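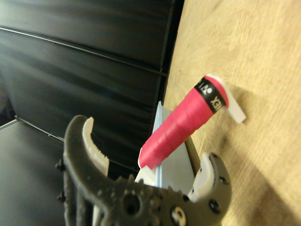

第2工程のグリッパー。白い受けに載ったハンドルを、開いた指の間に入れた位置。オーバーグリップはピンク。

Follmontの整備場で、返却ラケットのハンドル検査にアームを入れた。立ち上げから1195本を流したところで区切りをつけたので、その記録を書いておく。前回の記事でガット張りの工程は対象にしないと書いたが、方針は変わっていない。対象は受け入れのあと、巻き替えの前にある「握って、回して、判定して、棚に振り分ける」部分に限っている。

まず前提。うちに来るのは貸し出し用のラケットで、持ち主は主にAlldenのコート施設である。返却分はまとめて届き、こちらで状態を見て、必要なものだけオーバーグリップを巻き替えて返す。週の処理量は繁忙期で600本。ガットの状態は別のラインで見る。ハンドル側は長いあいだ、人が一本ずつ手に取って確認していた。

確認項目は多くない。巻き終わりの浮き、重なり部分のずれ、表面の削れ、エンドキャップのがたつき。どれも手に持てば分かる。ただ、本数が多いと手首に来る。受け入れの担当は三人で回しているが、午後になると判定が甘くなる。甘くなるというのは感覚の話で終わらせたくなかったので、去年の11月に同じラケットを午前と午後に混ぜて流し、判定の一致を見た。巻き替え不要と判定される割合は午後のほうが高かった。担当者ごとの差よりも時間帯の差のほうが大きい。自動化の検討を始めた直接の理由はこの結果で、人を減らす話は最初から要件に入れていない。この点は後で書く。

機械の構成

アームと制御盤はTanuiのもの。グリッパーは二本指で、本体の下側中央に歯車状のハブがある。指は左右で形が違う。左の指は上に伸びて右へ鉤のように曲がり、内側の白いパッドには細かい歯が並んでいる。右の指は短く、こちらの白いパッドは滑らかで先端が丸い。

左右非対称にした理由はグリップテープにある。両側とも歯つきにすると、把持力を上げたときにオーバーグリップの表面に跡が残る。両側とも滑らかにすると、今度は回転させるときに滑る。片側で角度を保ち、もう片側で押さえる形にして、ようやく跡と滑りの両方が許容範囲に入った。Tanuiの標準の指は両側とも同じ形状だったので、Barry Oakleyに相談して作り直している。彼はTanui側の技術担当で、こちらの現場には二回来た。二回とも、図面の打ち合わせより受け入れ台の前にいる時間のほうが長かった。

受けは白い樹脂のブラケットで、ハンドルの両端寄りに置いている。中央を空けてあるのは指を入れるためで、凝った治具ではない。最初の案ではV字の受けを台に固定し、全部のラケットを同じ向きで置かせるつもりだったが、これはやめた。細いほうと太いほうで径が違い、巻き方によっても太さが変わるので、V字の底に落ち着く高さが揃わない。今は受けの高さを多少ばらつかせても、指の開きで吸収する。開き量は最大から始めて、接触を検知した位置で止める。事前に径を入力する必要はない。

一本あたりのサイクルは13秒。内訳で一番長いのは回転中の撮像で、把持そのものではない。熟練した担当者が手でやればもっと速い。速度で勝つつもりの工程ではないので、ここは詰めていない。詰めるとすれば照明を変えて撮像の回数を減らすことになるが、光沢のあるバンド部分で反射が出るため、後回しにしている。

バンドというのは、オーバーグリップの端を留めるテープのことだ。写真のものは黒地に白でYONEXのロゴが入っている。色の濃いグリップに黒いバンドなら境界が取りやすい。黒いグリップに黒いバンドだと境界が取れず、浮きの判定が不安定になる。現状では黒と黒の組み合わせは全数を人に回している。

手を入れた回数

1195本のうち、人が介入したのは198本だった。介入の定義は「アームが止まった、または判定を保留して人を呼んだ」で、後から人が判定を覆したものは含まない。覆した件数は別に記録していて、これは次の記事に分ける。

介入の原因で一番多いのは、先に書いた黒いグリップに黒いバンドの組み合わせ。これは仕様どおりの保留で、故障ではない。次が把持の空振り。接触検知のしきい値が低すぎると、指がテープの端に触れただけで「掴んだ」と判断してしまう。しきい値を上げると今度は柔らかい厚手のグリップに食い込む。現在は初回の接触後に少し引き上げ、荷重を見てから握り直す手順にしてある。これで空振りは減ったが、なくなってはいない。

三番目は置き方だった。受けに対してハンドルが斜めにずれていると、指が片方だけ先に当たり、押されて転がる。人が置く以上、ずれは出る。置き方の許容範囲を掲示しようとしたら、受け入れの担当から「範囲を書かれても測らない」と言われた。そのとおりなので掲示はやめ、台の上に線を一本引いた。エンドキャップが線より外にあればよい。介入はこの線を引いた翌日から目に見えて減っている。センサーを一つ足す見積もりを取っていたが、取り下げた。

残りは雑多で、テープの糊がパッドに移って離れなくなったもの、撮像のタイムアウト、Nakusとの通信が切れたものなど。Nakusは在庫管理のソフトで、判定結果はここに書き込む。通信が切れると棚の番号が返ってこないため、アームはラケットを持ったまま待つ。持ったまま待つのはよくないので、一定時間で受けに戻すように直した。最初からそうしておくべきだった。

担当者の仕事がどう変わったか

三人の受け入れ担当は今も三人いる。配置は変わった。以前は三人とも同じ作業をしていたが、今は一人が投入、一人が保留分の判定、一人が巻き替えに入る。持ち場は半日で交代する。

投入は単調になった。これは本人たちの言葉であり、私が横で見ていてもそう思う。以前の作業には、手に取って、見て、決めるという区切りが一本ごとにあった。投入には「決める」がない。受けに置いて、次を取る。手首の負担は下がったが、時間が長く感じるという声が三人全員から出ている。半日交代にしたのはこのためで、当初の計画では一日交代だった。

保留分の判定は逆に重くなった。回ってくるのは機械が決められなかったものばかりで、簡単な個体がない。以前なら難しい一本の後に簡単な五本が続いて、そこで気が抜けた。今はそれがない。件数だけを見れば楽になったように見えるため、管理側の表では負荷が下がったことになっている。この表は直す必要がある。保留判定の一件と通常判定の一件を同じ重みで数えているのが原因で、重みづけをどうするかはまだ決めていない。

巻き替えの持ち場は評判がよい。手を動かした結果が残るし、仕上がりの差が出る。午後の巻き替え品質は導入前より揃ってきた。ただしこれは、検査で疲れた手で巻かなくなった効果なのか、専任にした効果なのか、切り分けていない。切り分けるには持ち場を元に戻して比較する期間が要る。それを現場に頼む気にはなれないので、たぶんこのままになる。

もう一つ、計画段階で見落としていたことがある。新しく入った人の教育である。以前は検査をしながら覚えた。良いもの、悪いもの、その間のものを大量に触ることで、指の感覚が付いていった。今の配置で新人を投入に入れると、触る本数は多いが判定をしない。保留判定に入れると、いきなり難しいものだけを見ることになる。どちらも教育の順序としては悪い。

対策として、金曜の午前だけアームを止め、全数を手で検査する時間を作った。最初は新人のためだったが、既存の三人も入っている。同じ個体を後でアームにも通し、判定の差をNakusに残す。この差分が、しきい値の調整で一番役に立つデータになった。処理量は当然落ちる。落ちた分は木曜までの投入で吸収できており、今のところ納期に影響はない。繁忙期に同じことができるかは分からない。

Alldenからは、判定基準を数値で出してほしいという要望が来ている。人が見ていたころは一度も来なかった要望だ。機械が判定しているなら数値があるはずだ、という理屈で、確かに数値はある。ただし、その数値は撮像条件としきい値の組で決まっていて、照明を変えれば動く。そのまま外に出すと基準として独り歩きする。先方には合否の見本写真と保留率を出すことにした。交渉はまだ続いている。

保守について

パッドは消耗品扱い。歯つきのほうが先に減ると予想していたが、先に交換したのは滑らかなほうだった。糊が付き、拭き取りを繰り返すうちに表面が荒れる。拭き取りに使う溶剤を弱いものに変えてからは持っている。交換はねじを外すだけで済み、工具は一本。担当者が自分で替えられる。最初は保全に依頼する手順にしていたが、依頼票を書いている間に交換が終わるので廃止した。

ハブの歯には埃が入る。グリップテープの削れかすが細かい粉になり、歯の間にたまる。清掃は一日の終わりにブラシで行う。エアで吹くと台全体に広がるのでやらない。受けも同時に拭く。白いので汚れが分かりやすい。

非常停止は期間中に二回押されている。どちらも転がったラケットを手で受け止めようとした場面で、接触はない。落ちても壊れるものではないから手を出さないように、と改めて伝えたが、落ちるものに手が出るのは反射なので、言葉だけでは足りない。台の縁に低い立ち上がりを付ける予定でいる。高さはBarryから図面が来てから決める。

次は、人が判定を覆した分の集計と、黒いグリップ向けの照明の試験結果を載せる。照明は側面から低い角度で当てる案と、偏光板を入れる案の二つを並行して見ていて、今週は前者の固定具を作っている。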